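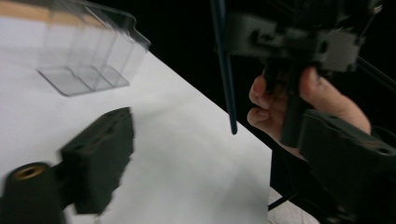
The supply drawer audit has reached the second floor of the Trernance building, and the news is mixed. We own 941 pens. Of these, 302 write. The rest were being kept in circulation by people who try one, shake it, try it again and then put it back where they found it, presumably for the next person to enjoy. So each shared table is getting an organizer in clear plastic with dividers, the kind with two compartments side by side, one a bit bigger than the other. Pens that work go in the bigger one. Paper clips, erasers and the small keys that open nothing go in the smaller one. If you aren't sure whether your item is a pen that works, please see the next paragraph.

Ratree Sriwong has volunteered the big white worktable by the window for testing, and has asked me to say that the paper goes down first. The last round of testing was done straight onto the tabletop by someone who believed a dry marker would stay dry. Take a large sheet from the roll, draw one line as long as your hand, and wait a moment before passing judgment. Gel pens get a second chance. Ballpoints get a third – they sulk in cold weather and we have all seen the thermostat. Anything that came free from a conference gets one try and no sympathy.

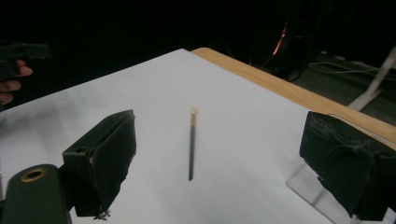 Upright on the test sheet, pale tip and all.

Kyung-tae Seol would like it noted that he objected to the whole exercise in July, on the grounds that a drawer is already an organizer. He has since asked for two of the new ones. He has also turned in 20 highlighters from his own desk, all yellow, with a note saying they were "on loan from Rinireck." The Rinireck team moved out before most of us were hired, so we are treating this as a donation.

Other business from the drawers: the good scissors have been found, and they are staying with Ratree. The stapler marked LAMBRAKIS – DO NOT REMOVE had been removed and is back. We have 3,000 staples that fit no stapler in the building, and they are free to anyone who can name a use for them in writing. Pen to be supplied by the applicant.

The third floor is next. Clear your own drawers by the end of the month, or we will do it for you and read out what we find.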